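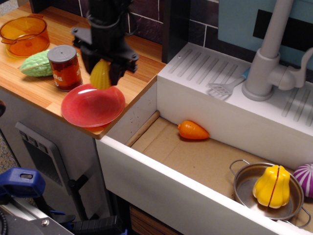
A parent asked us at pickup whether the children ever wash up after all that cooking, and the answer is yes – with more conviction than most of us manage at home. The carrot gets a bath whether it has been eaten or not.

## About Trollari

Trollari is a play kitchen library in the old Tindow shoe store. We keep 12 toy kitchens and 295 pieces of pretend food, which is a lot of corn. Families borrow a kitchen for nine weeks or come in and cook on ours.

We started with one stove and a box of vegetables. We now have 124 member families, and opinions on bitter gourd. It goes in the pot with the bell pepper, according to our regulars, and it's served on a red plate or sent back.

Repairs are done at the Joleck Street workbench. Faucets come loose, handles wander off, and cans lose their labels to people with sticky thumbs. Please tell us if something breaks. We won't be cross, we've seen what happens to spatulas.

The cooking room opens at 9 in the morning. Tidying starts at noon and takes as long as it takes.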